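Gundberg Manipulation Lab, Prarkimstead
Bench Inspection Checklist with Comments: Pouring and Grasp Study (Kovora method)
Date of inspection: Tuesday, April 27, 2021
Result: Pass, with three items to follow up

A few words before the boxes. We have been running the Kovora comparison since January, and those of you who have kept up with the notes will remember what it is we're after: whether an arm that plans its grasp from two views (one from the wrist, one from beside the bench) spills less than an arm that plans from the wrist view alone. We are at 197 logged trials now, which I think is wonderful, and a good many of them involve liquid near a powered arm. So please bear with a long form. I would much sooner you found it tiresome than skipped it.

SECTION A. TABLE AND SURROUNDINGS

A1. Tabletop wiped and dried before first trial: OK
A2. Edges and corners free of chips or lifting: OK
A3. Only trial objects on the table: OK
A4. Loose specks and grit cleared: Follow up
A5. Floor mat flat, no curled edges: OK

Comment on A4: I know, I know, I bring this one up every time. A few little marks on a white table look like nothing at all, but the wrist-only runs have a habit of treating a dark speck as something worth looking at, and then we're left arguing over whether a slow approach was the method or the crumb. Please go over the whole top with the damp cloth and then the dry one, right out to the far edge, and note any mark that won't come off so we can mask it in the analysis.

SECTION B. GRIPPER AND WRIST VIEW

B1. Fingers open and close evenly, no sticking: OK
B2. Finger tips seated, no tears: OK
B3. Finger surfaces clean: Follow up
B4. Both finger tips inside the wrist view when open: OK
B5. At least one trial object in the wrist view at start pose: OK

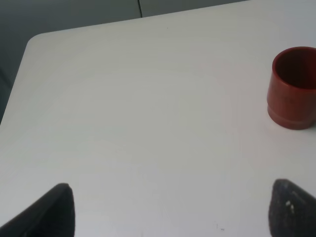

Items B3 to B5. Wrist view with fingers open, red cup at right. Note white flecks on the right finger.

Comment on B3: The flecks are small, and I wouldn't stop a session over them, but grip on smooth plastic is half of what we're measuring. Lint-free wipe, please, both fingers, at the start of each block of 40 trials and again after any spill.

Comment on B5: The pass rule is that part of an object is enough. We talked this over at some length in January and settled on it for good reason: the whole interest of the method is what the arm does when its own view gives it only part of a cup and the side view has to supply the rest. So please don't go nudging the cup toward the middle to be helpful! Put it on its listed position and leave it there.

SECTION C. OBJECTS AND LIQUID

C1. Red cup, blue cup and bottle at listed positions: OK
C2. Red cup empty at start: OK
C3. Blue cup liquid at or below fill line: Follow up
C4. Bottle cap removed and stored off the table: OK
C5. Bottle upright and stable when grasped: OK

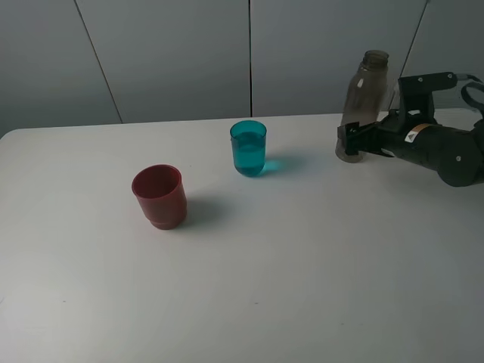
Items C1, C2 and C5. Side view, gripper closed on the lower part of the bottle.

Comment on C3: The fill line on the blue cup has nearly rubbed away with all the washing, and I had to hold it up to the window to find it. Until it's re-marked, measure the water out in the small beaker first. A very full cup is fine for the grasp-only runs but I'd like a little more room at the top once we start moving it.

Comment on C5: Wait 3 seconds after the fingers close before lifting. If the bottle leans at all in that time, log it as a lean and carry on. Leans have been some of our most useful data so far, and it would be a pity to lose them by resetting.

SECTION D. ARM, CABLES AND STOPS

D1. Warning label on forearm present: OK
D2. Bracket bolts checked by hand: OK
D3. Cable has slack through full reach: OK
D4. Emergency stop tested from both sides of bench: OK
D5. Walczak drip tray in place under bench: OK

Comment on D3: I ran the arm slowly to its farthest pose and back, watching the cable loop the whole way, and it never pulled tight. Do the same after any change to the bracket.

FOLLOW-UP
A4, B3 and C3 to be cleared before the next block. Allow 30 minutes, and initial the paper copy on the door when you're done.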